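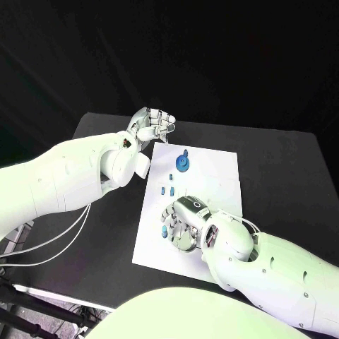

Photo: Clelumetti

Review: Drura, a budget tracker for people who argue about defense spending

2024-01-19

I have been arguing with my relatives about the size of the military for most of my adult life, and for most of that time none of us had the numbers in front of us. Somebody would say we were spending too much, somebody else would say the ships were rusting at the pier, and by dessert we were all back where we started. So when a reader wrote in to ask whether I had tried Drura, I was an easy sale. I paid for a year out of my own pocket and have been poking at it most mornings with my coffee.

Drura is a website (there is a phone app too, which I'll get to) that follows defense bills as they move through the House and the Senate. It comes from a small outfit called Clegg, which used to sell a printed guide to state legislatures that I remember fondly and still have on a shelf somewhere. You type in a program, a base, or just a word like "shipyard," and it shows you every line in the bill that mentions it, with the old language on the left and the new language on the right. If you have ever tried to read one of these bills straight through, you will know what a kindness that is!

The first thing I looked up was ammunition, given how much talk there has been about stockpiles these past two years. I had the committee language on my screen in less than a minute, and then I lost the whole morning to it, clicking from one account to the next. I came away thinking that my side of the family argument had been right on the big question and sloppy on nearly all the details - a humbling thing to find out before lunch.

What I like best is the notes feature. You can hang a note on any line and it stays there when the text changes, so when a bill comes back from conference you see your own comment sitting beside whatever they did to it. I had written "watch this one" next to a maintenance account and forgotten all about it, and when the revised version came through, my note was waiting for me with the new figure beside it. That one little moment probably sold me on the whole thing.

The search is good but literal. "Readiness" gives you a mountain of results, 400 in my case, and no sensible way to shrink the pile except by chamber and by year. I would dearly love a filter for training money as against equipment money, since those are two very different conversations and people mix them up all the time (I have done it myself, loudly). Clegg says on its help page that better filters are coming in February. I'll believe it when I see it, but they have kept their word on smaller things so far.

Now for the phone app. It is slow, the type is tiny, and the side-by-side view turns into an over-and-under view that I could never get used to. The alerts do work well. Mine buzzed when a hearing was rescheduled, well before I saw it anywhere else. I would use the app for that and do your reading on a real screen, or print the pages out as I do.

I should say a word about slant, because you will want to know and I certainly did. Drura doesn't tell you what to think. There is a short plain summary on top of each section, and I read a good many of them looking for a thumb on the scale. One or two made me grumble. I am a hawk on most of this, and I suspect a dove would grumble at a different one or two. The summaries are labeled as summaries, and the actual text is always one click down, so I can live with it.

I also tried Punus, the other tracker people mention, on its free trial. Punus has handsome charts and covers every department, where Drura sticks to defense. If you follow farm bills and highway money as well, it may suit you better. But its bill text lagged behind and I couldn't attach notes to anything, and after a week I drifted back.

As for the price, Drura is $60 a year, or $20 for the three-month plan if you only care about the season when the big bill is on the floor. There is a 30-day refund and the button for it is easy to find, bless them. I think the full year is fair for anybody who writes letters to their congressman or runs a local discussion group. If you only want to win Thanksgiving, get the short plan in the fall.

Good: side-by-side text, notes that survive revisions, prompt alerts
Not so good: blunt search filters, a cramped phone app
Would I renew? Yes, and I have already set a note to myself to look at those filters again.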